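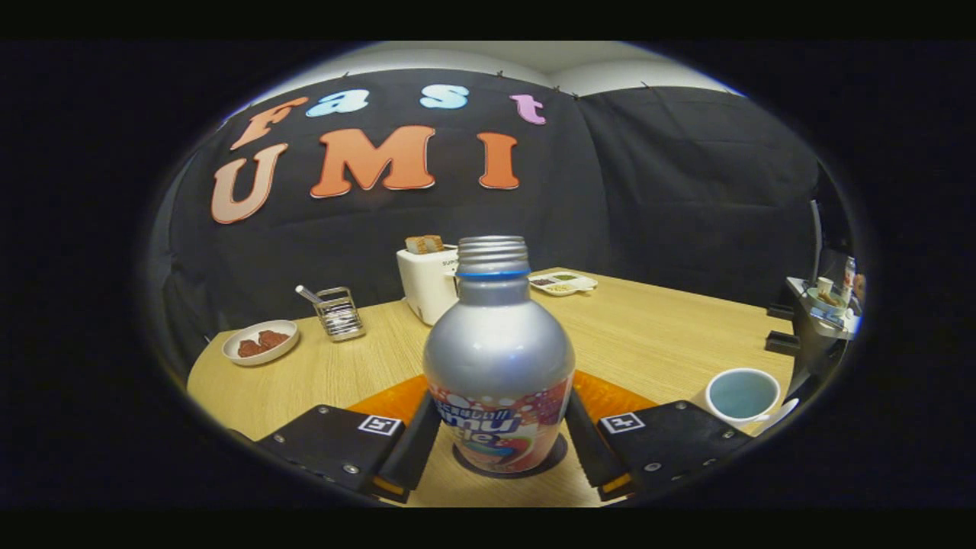
Aluminum bottles are the best thing to happen to my lunch table in years, one reader wrote to us after the August issue, and why does everybody throw them out? We loved that note so much that we built this month's table corner on it. (We also got a fair number of replies to it, so clearly a lot of you have a shelf of empties at home and no plan for them!)

The screw cap is the whole point. A can is finished the minute you pull the tab, but a bottle with a cap can be closed again between the main course and the sweet things, and it can go back in the fridge door if you only wanted half. They chill fast, too. Put one out with a small plate, a couple of bites of something rich, and the forks standing up in a wire basket where people can reach them, and you have a table that looks like you meant it. I am a big fan of the printed ones, all bubbles and fruit colors and Japanese lettering, because they do the decorating for you. A plain pale wood table with one loud label on it is a happy sight.

Now for the empties. Rinse them twice with warm water and let them dry upside down with the cap off, overnight if you can. A drop of dish soap is fine, but skip the dishwasher, which turned two of mine a sad dull gray and took half the label with it. After that they make very good bud vases. The neck is narrow enough to hold a single stem straight, and a handful of rice in the bottom keeps the whole thing from tipping if you are using dried flowers. Fresh ones need the water, of course, so leave the rice out.

One warning for those of you with nice tabletops: a cold bottle sweats, and the ring it leaves on bare wood can be stubborn. Coasters! The cork ones from Strebel are 10 for a set and thin enough to stack in a drawer. Felt looks lovely but stays damp all afternoon, in my experience.

Our bottle swap is back at the Nuveck hall on 8 November 2024. Last time 53 of you came and the long table held 289 bottles by noon, which was glorious and slightly out of hand. Bring clean empties with their caps, take home whatever you like, and please put anything dented in the recycling crate by the door. Grirer is lending us the good folding tables again. There will be coffee, and a plate of something sweet if you bring one.

Next issue: wire baskets, and how to get the tea stains off your spoons.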